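Last updated 2026-02-06

# Getting tea out of a tablecloth

The Werlow household runs on tea, and a fair share of it ends up on the table. The method below works on printed cotton, provided you get there before the stain has settled in and started paying rent.

## 1. Blot, then stop

Press a dry cloth on the spill and lift it straight up. Rubbing feels useful – it only gives you a bigger stain with softer edges.

## 2. Mix something mild

Stir 2 teaspoons of white vinegar into a mug of cool water with a drop of washing-up liquid. Test it on the hem first, particularly if the pattern is the reason you bought the thing.

A spray bottle puts the liquid where you want it. Pouring from the mug is how we got here.
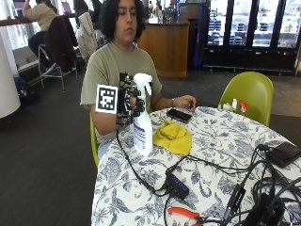 ## 3. Wait

Leave it for 13 minutes. Blot again with a clean bit of cloth, and repeat up to three times if there's still a brown ring looking back at you.

## 4. Wash

Clear the table and wash the cloth at 30 degrees, or whatever the label says if you haven't cut it off. Keep it out of the tumble dryer until the mark has gone, as heat will set it. Failing that, there's always the fruit bowl.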